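Trainingslehre im Vereinsfußball
Handout zu Einheit 6: Vorbereitung nach langer Pause
Leitung: Sabina Chowdhury und Savvas Kouris

Zum Einstieg bitte noch einmal die Mitschrift zur Periodisierung durchblättern, vor allem den Teil über Belastung und Erholung. Wir brauchen ihn gleich, und er macht mit echten Mannschaftsdaten richtig Spaß!
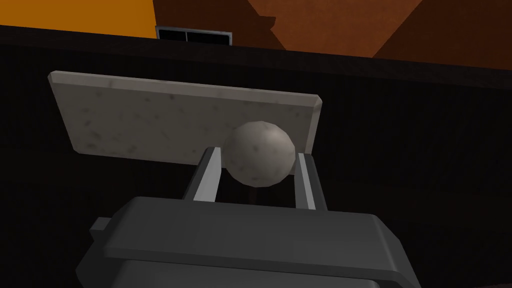 Tralitz, 29. Juli 2020

Eine Sommerpause kennt jeder Trainer. Vier Wochen, vielleicht fünf, dann geht es wieder los. In diesem Jahr ist alles länger und unübersichtlicher, und genau deshalb ist das Thema so spannend: Wir können fast live verfolgen, wie Mannschaften aus dem Stand wieder in den Spielrhythmus kommen.

Grundbegriffe

Detraining: Rückgang der Leistungsfähigkeit bei fehlendem Reiz. Die Ausdauer leidet meist früher als die Maximalkraft. Sprints und Richtungswechsel fühlen sich nach langer Pause ungewohnt an, auch bei Spielern, die fleißig laufen waren.

Belastungsempfinden (RPE): Jeder Spieler bewertet nach der Einheit auf einer Skala von 0 bis 10, wie anstrengend sie war. Wert mal Dauer in Minuten ergibt die Sitzungsbelastung. So simpel, und so viel steckt drin!

Fallbeispiel SV Hendley

Afroza Sultana hat uns die Aufzeichnungen ihrer Mannschaft überlassen (großartig, vielen Dank!). In der ersten Woche lag die Belastung einer typischen Einheit bei 295 Punkten, in der vierten bei 521. Der Sprung sieht heftig aus, verteilt sich aber auf mehrere Stufen, und in der dritten Woche wurde bewusst gebremst.

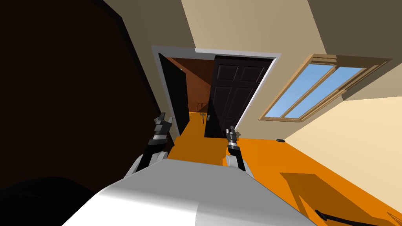 Schaut euch dazu besonders die kleinen Spielformen an. Im Vier gegen Vier auf engem Feld steigt die Zahl der Antritte und Abstopper enorm, während die Laufstrecke kaum auffällt. Wer nur Kilometer zählt, übersieht das völlig. Sultana hat die Spielzeiten deshalb kurz gehalten und erst danach das Feld vergrößert.

Torhüter bekommen einen eigenen Plan. Sprungkraft, Falltechnik und lange Abschläge belasten Schulter und Hüfte ganz anders, als es das Mannschaftstraining tut.

Aufgabe zur nächsten Einheit

Plant in Zweiergruppen sechs Wochen Vorbereitung für einen Kader von 15 Feldspielern. Zwei Testspiele sind Pflicht, eines davon gegen Astby. Begründet, wann ihr die Belastung senkt. Rezaul Begum und Shanthi Cassim stellen ihren Entwurf als Erste vor, darauf freue ich mich sehr!

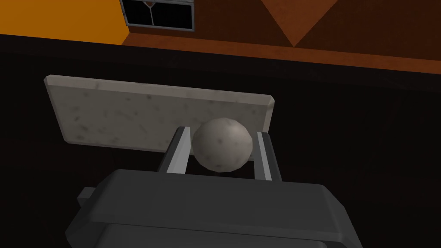 Abb. 3: Kleiner Ball zwischen zwei Greiffingern (Computergrafik)

Abgabe als Tabelle, eine Seite reicht. Rückfragen gern vorab an Savvas Kouris.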